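ラグビーシーズン、わが家の洗濯場は毎週泥まみれです!でも大丈夫、ジャージの泥汚れは順番さえ守ればちゃんと落ちます。今月は子どもの合宿もあったので、手順をまとめておきますね。
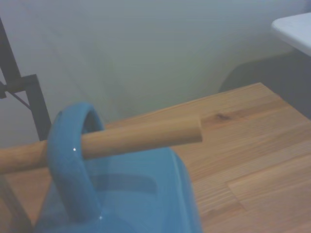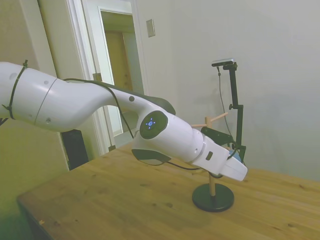 *この記事は1分で読めます(Vemwood 暮らしのメモ)*

## 泥は乾かしてから

帰ってきたらすぐ水につけたくなりますが、ぐっとがまん。陰干しして、乾いた泥をブラシではたきます。これだけで洗濯槽に入る砂がぐんと減ります!

## つけおきは55分

- 40℃前後のぬるま湯 8リットル
- 粉せっけん 大さじ2
- 襟と袖口は先に固形せっけんをすりこむ

私はTekinの固形を愛用中。芝の緑色が残ったら、消毒用エタノールを布に含ませてトントンたたきます(色落ちは裏側で試してから)。すすぎの水が澄んだら、あとは洗濯機へ。柔軟剤は入れません。

## スパイクも一緒に

中敷きとひもを外し、古歯ブラシで裏の土をかき出します。丸めた新聞紙を詰めて風通しのいい日陰へ。5時間たったら新聞紙を交換!朝にはもうカラッとしていて、うれしくなりますよ。

マウスガードは水ですすいでケースへ。熱湯は変形するのでだめです。

次はヘッドキャップの洗い方を書く予定です。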